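Projects > Rakena > Paper Sorting > README

# Rakena Pouch Notes

14 comments · 7 shares

Welcome, and thank you for opening the README before diving into the folders, which I know is asking a lot of anyone. Rakena is a small collection of notes and pictures on keeping household papers in clear zipper pouches: letters, warranty slips, school forms, the lease, the sheet with the vet's phone number on it, and all the other single pages that somehow end up under the fruit bowl. It grew out of a long stretch of sorting at Aidan Hegarty's place and mine, and it has kept growing ever since (a little more than either of us planned!).

The collection has 3378 entries as of June 2020. An entry is one line of text about one paper or one pouch, and some entries have a picture to go with them. Plenty don't, and that's fine. A line like "car insurance, current, red zipper" does its job perfectly well without one.

## What's in the folders

- `entries/` holds the text lines, split into 16 plain files, one for each kind of paper. Taxes got a file to themselves. So did recipes, which Aidan fought me on and lost.
- `pictures/` holds the pictures, named by entry.
- `labels/` holds the words we settled on for pouches and what goes in them.
- `old/` is the earlier sorting, from when the project was still called Zivon and everything was filed by date. Please don't build anything on it. I keep it mostly out of fondness.

## How a pouch is described

We tried very hard to keep this simple, and then we made it complicated, and then we made it simple again. Each pouch entry has these fields:

- **zipper**: the color of the zipper, in one everyday word. Red is red. We had "cherry" and "brick" in there for a while and it was a mess.
- **lies**: `wide` if the long side runs left to right, `tall` if it runs up and down. Go by how the pouch is lying and leave the paper out of it.
- **contents**: `empty`, `sheet`, `sheets` or `mixed`. Use `sheet` when one sheet is what you can see. Mixed is for paper plus anything else, such as a key or a stack of receipts with a clip on it.
- **fit**: `snug` if the paper takes up most of the inside with only a narrow clear margin, `roomy` if it could slide around.
- **note**: anything you like, in your own words. Long notes are welcome. Mine certainly are.

If you can't tell what a field should say, leave it blank and move on. A blank is much easier to fill in later than a wrong word is to find, and I have spent whole evenings looking for wrong words.

The pouch I always come back to when somebody new asks how to fill these in is a nice plain one, with a red zipper and a white sheet inside, lying on a white table. Its fields read `red`, `wide`, `sheet`, `snug`, and the note says only that the zipper dips a bit in the middle. You could learn the whole system from that one entry. 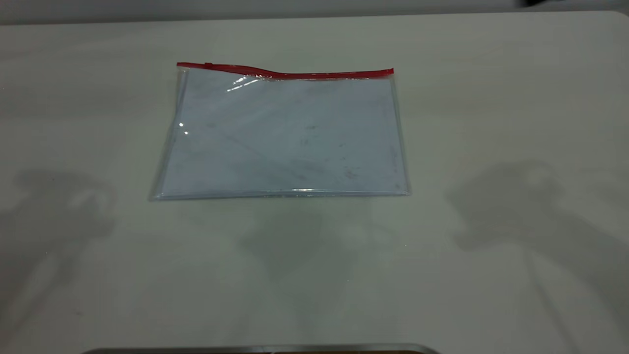 ## Sorting your own papers the same way

You are very welcome to borrow the method for your own kitchen table. Clear a flat surface first, bigger than you think you need, and put every loose paper on it face up. Make piles by what you'd be looking for on a bad day. "House" is a better pile than "2018," at least for us. Then give each pile a pouch, and if a pile won't go in without bending, split it in two.

Put the page you reach for most often at the front, facing out. I like a pouch holding a single important sheet best of all, and I'll admit I have far too many of those. Aidan packs his until the zipper complains.

We write labels on a slip of paper and tuck it inside. Stickers on the plastic looked smart for a while, then curled up at the corners, and getting the glue off was a whole afternoon with warm water and dish soap.

## Known gaps

The school forms file is thin, and the medical file was left out on purpose. Pouch sizes are missing too, as we used two different rulers and didn't notice. Laurențiu Avram has offered to go back through the recipes, where there are still 16 entries with no zipper color.

## Using and adding to it

Use the notes however you like, at home or in a class, and pass them along to anyone who is drowning in paper. A mention of Rakena is kind but you don't have to. If you'd like to add entries, copy the last line in the right file, change the words, and send it over with a short hello. Please cover up names, addresses and account numbers before you take any pictures.

14 comments · 7 shares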